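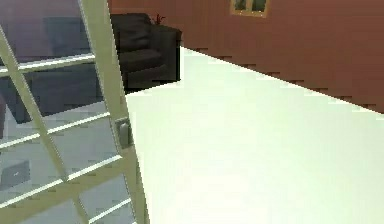
Small Networks, Big Talk

If you restore old pipe organs for a living, your Facebook friends can only help so much. Aurelia Barbu found that out in August, when she posted a question about cracked leather on her regular feed and got 13 likes and a recipe for saddle soap.

Then she tried Dostard, a network built for people who fix and tune musical instruments. She had six replies by dinner, one of them from a shop in Zamudio that had dealt with the same bellows problem and still had the patterns!

I love stories like this. The site is plain to look at (gray menus, tiny profile photos), but the conversation is wonderful. Members argue over glue. They swap supplier lists, post sound clips and ask each other to guess what's wrong. There are 51 discussion groups so far, and the one for accordions moves so fast I gave up trying to read all of it.

Joining is simple. You fill in a short profile, pick the instruments you work on and say hello in the newcomers' thread, where somebody will almost certainly ask what's on your bench.

Barbu now checks in every morning before she opens her shop in Bovorville. Her latest thread, on sticky pedals, is up to 11 answers, and she's still testing the third one.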